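Room check, Hamley building, room 905. Checked in February by Ilse Dierckx, comments by Roel Groen.

- [x] Exit sign lit
- [x] Extinguisher tag in date
- [ ] Fabric flame certificate on file
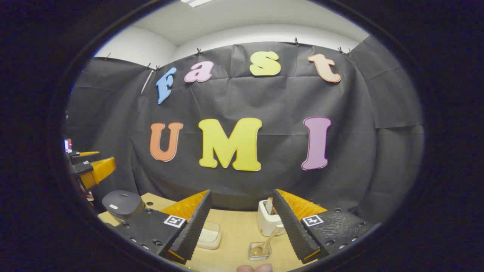

Certificate still missing — Ilse has asked for it twice. It has to cover the black sheet held up with small clips.

- [x] Outlets tested, 3 of 3
- [ ] Power strip off the floor 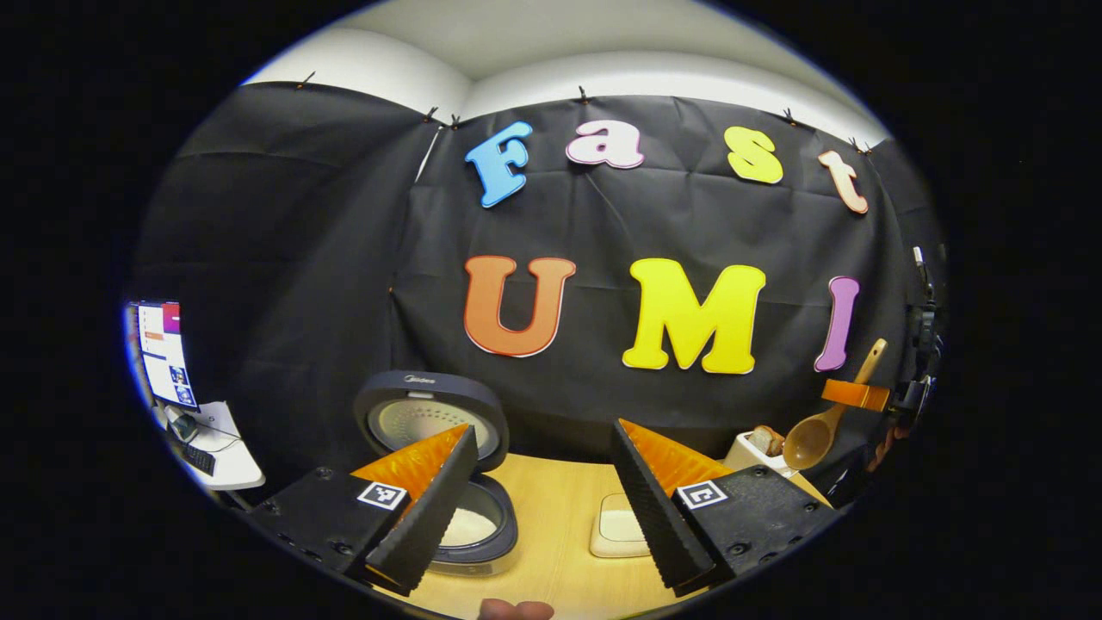

Strip rating is 2000 watts, so no space heater on it. Recheck in 6 weeks.

- [x] Door closes by itself 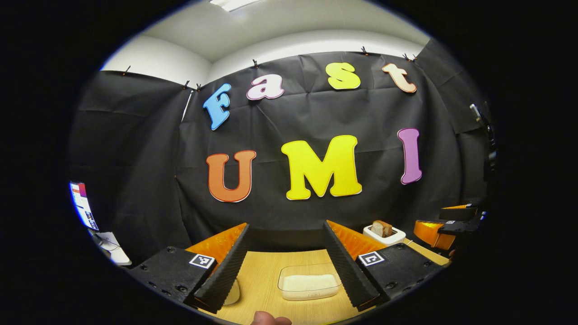 Lamp change is logged with Elisa Ferri. Keep cloth and cut-out letters clear of the ceiling light.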